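Tips | Kitchen | Laundry | Workshop | Cleaning | Contact

Advice > Workshop and Utility Room > Automation

April
By the Brillbridge Household Advice Service

Can a machine take over the chores yet?

The Service receives regular inquiries from households and small workshops that wish to know whether a general-purpose robot is ready to take on daily work. The guidance that follows sets out which tasks may reasonably be handed over at present and how a work area should be prepared. It applies to private homes, shared laundries and shops with fewer than 17 employees.

Tasks suitable now

Floor vacuuming, lawn mowing and pool cleaning are well served by single-purpose machines. Floors should be cleared of cords and socks before each run, and brushes should be cleaned of hair once a week. In the shop, a fixed arm can load identical parts from a tray, provided the tray is always returned to the same place. Mark its position with tape or screw down two stop blocks.

Tasks suitable with supervision

Wiping a flat counter, moving sealed containers and sorting rigid items by size can be attempted where an adult remains within reach of the stop switch. Results vary with lighting. Glass doors and polished metal produce reflections that some sensors misread, and members are advised to draw a blind or hang a plain cloth over the glass during the first trials.

Machines with fingered hands have attracted particular interest. A hand with separate fingers can in principle use the same handles, knobs and switches as a person, and no change to the furniture is required. In practice, opening an ordinary door remains slow, and soft items such as bags and cloths are still harder to grasp than boxes or cans.
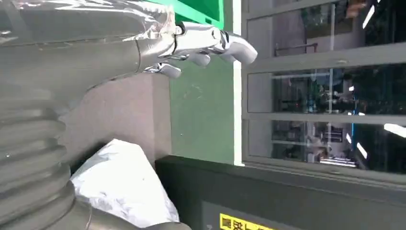

Robotic hand extended beside a glass-paneled unit. The arm is wrapped in clear plastic film.

Protecting the arm

Dust, flour and cutting oil shorten the life of any joint. Where the manufacturer permits a cover, clear film allows the housing to be inspected without unwrapping. The following points should be observed:

- Leave all vents open and keep film away from motors that run warm.
- Allow slack at each joint and move the arm slowly through its full range before use.
- Keep film clear of the finger joints.
- Replace film that has torn or clouded.
- Read every warning label on the machine and the adjoining cabinet. If a label is in a language the household does not read, obtain a translation before switching on.

Loose bags and rags should be removed from the work surface before the machine is started, unless handling them is the task.

Tasks not yet suitable

Ironing, knife work, hot pans and the care of children or pets should not be delegated. Folding mixed laundry is possible on some machines but is rarely worth the time. In the shop, no general-purpose robot should be permitted to feed a saw or a drill press.

Cost

At the Harkel training workshop, a used bench arm was purchased for $4000, and a further $1496 was spent on guarding and a mounting plate. Members should budget for both. The Pluselberg branch offers supervised trials to members who wish to test a task before buying. Bring the items to be handled, including any that are awkward or worn, and allow a full morning.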